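Call for contributors: Drunora, issue 11
Short adventure and mystery fiction, with illustrations
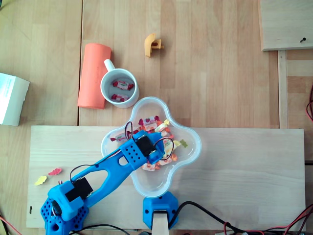

A clear bowl of candy on the table, with a blue robotic arm over it.

Drunora is a print magazine of adventure, mystery and weird fiction, published twice a year by Mernon Press. We are now reading for issue 11 and need stories, one serial and interior artwork. Submissions close at the end of August, at 5 pm on the last day of the month.

Stories
We want complete stories with a plot that moves. Detective stories, sea stories, lost-city stories, ghost stories and early-style science fiction are all welcome. Period settings are fine but not required. The lower limit is 1000 words. If yours runs over the length of a long magazine story, write to us before sending it.

We do not take fan fiction, poetry or stories using characters from published series, even where the copyright has lapsed. We had too many consulting detectives last time and would like fewer.

Serial
There is room for one new serial, to run in 2 parts across issues 11 and 12. Both parts must be finished when you submit. Send a one-page outline with them, including the ending. The first part should stop at a point where a reader would want the next one.

"The Mikkelsen Light" finished in issue 10 and we are not looking for a sequel.

Illustrators
Each story gets a heading drawing and one full-page plate in black and white. Ink, scraperboard and digital line work all print well on our paper. Soft pencil does not. Send a link to a portfolio or up to six samples as a single PDF. We match artists to stories once the contents are settled, and you will see the full text before you agree to anything.

The cover has already been assigned.

Payment and rights
Writers and illustrators are paid a flat fee on acceptance, plus two copies of the issue. The current rates are on the Mernon Press contributors' page. We buy first English-language print rights. Everything else stays with you, and you may reprint the work six months after publication.

How to send work
Use the Cindus form on our website. Stories should be .doc, .docx or .rtf, double spaced, with your name and the title on the first page. Please don't paste the story into the message box. One story per writer.

We received 262 stories for issue 10, so replies can be slow. Everyone gets an answer by the end of October. Simultaneous submissions are allowed if you tell us promptly when a piece is taken elsewhere.

Questions about the serial or artwork should go to Sille Ingvarsson, editor, through the same form. Choose "Query" from the menu.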